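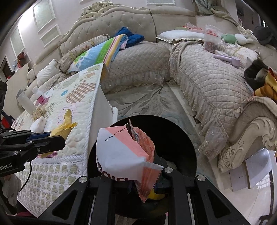
Home Projects Reports Partners Contact
Search reports Enter keyword Go
Category: Waste at Home / Progress reports

Tidy Rooms, second progress report to the Lustness fund
Prepared by Elsa Kuusisto, 11 January 2023

Dear Arnar Thoroddsen,

With this report I inform you how the work with household packaging waste has gone since our first report in May. The grant for this period was 3,963 euros and 400 euros of it are not spent yet. I ask your permission to move this remaining sum to the next period.

1. Households

We have 18 households in the project, all in the Nastumska housing area. Four of them joined late and had only the short introduction. Ditte Ásgeirsdóttir visits them separately and I expect they will reach the same level before spring.

2. Where the waste is made

In our application we planned for the kitchen only. This was a mistake in the plan. Snack wrappers are mostly opened in the living room or the bedroom, at a small table, and they stay there until the evening or longer. We have therefore changed the main advice: a bin should stand directly next to the table where people eat snacks. We recommend a round bin with a wide open mouth and no lid. A crumpled wrapper is light and does not fall straight, and with a narrow opening many pieces land on the floor.

The advice about the table itself is also changed. At first we asked families to take the cloth away before cleaning. Several of them have quilted covers which they like very much, and they did not want to do it. Now we only say: first the wrappers, then the bottles and containers back to their place, then shake the cover.

3. Sorting

Sorting of wrappers is still the weak point. Families ask if a torn wrapper goes with plastic or with mixed waste, and the answer of the collection company Mikkelsen was not clear to us. Oddur Baldursdóttir has written to them again. Until we have the answer, wrappers go to mixed waste, and small torn-off ends should go together with the wrapper.

4. Costs

Most of the money was used for bins and for the printed guide. The printing at Trudent was more expensive than in the offer, as we had to correct the page about sorting. Eyvindur Eskildsen has the invoices and will send copies on request.

5. Next period

We will finish the visits to the late households, print the sorting page again when Mikkelsen has answered, and hold one evening meeting for all families. The date is not decided.

With kind regards,
Elsa Kuusisto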